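Sweeping a tiled floor with a long-handled set
By Ladan Ansari

I held out against long-handled dustpans for years. They looked like something sold to people who already owned a perfectly good short one. I still think most of the claims on the packaging are rubbish, but for paper scraps and sweet wrappers on shiny tiles I've come round, grudgingly.

You need a broom, a dustpan on a pole and a small bin. Skip the sprays. I tried one called Jomix in January and saw no difference at all.

Step 1. Bring the bin to the mess

Stand it next to where you're sweeping.
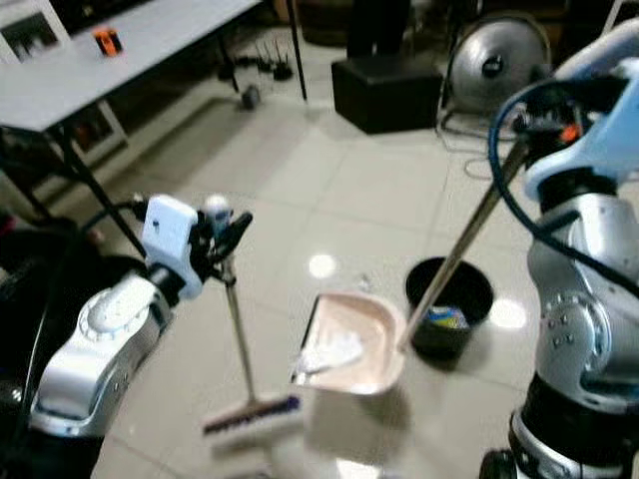 Walking across the room with a loaded pan is how bits end up back on the floor, whatever the clever rim is meant to do. Move trailing cables first if you can.

Step 2. Set the pan down flat

Put the open lip towards the broom and keep hold of the handle. If the pan rocks, it's probably sitting on a grout line, so shift it a little. Damir Kolev swears by wetting the lip. I've tried it and got a wet lip.

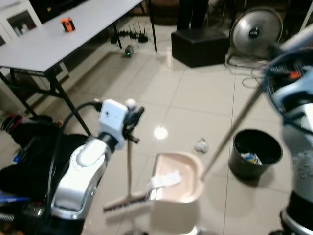

Step 3. Use short strokes

Long sweeps send light paper skating past the pan. Keep the bristles on the tile and nudge each piece along, 4 or 5 small pushes if need be. Don't chase two bits at once.

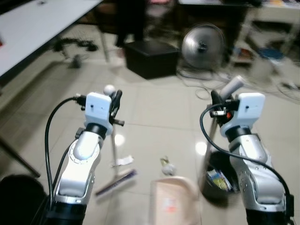

Broom, pan and bin, with scraps still on the tiles.

Step 4. Get the last piece

There's always one that sits just short of the lip. Leave the pan where it is and bring the broom round behind the paper.

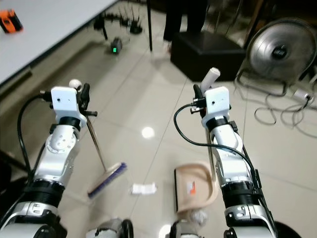
If it still won't go in, bend down and pick it up. Then empty the pan straight into the bin and check under the table before you put everything away.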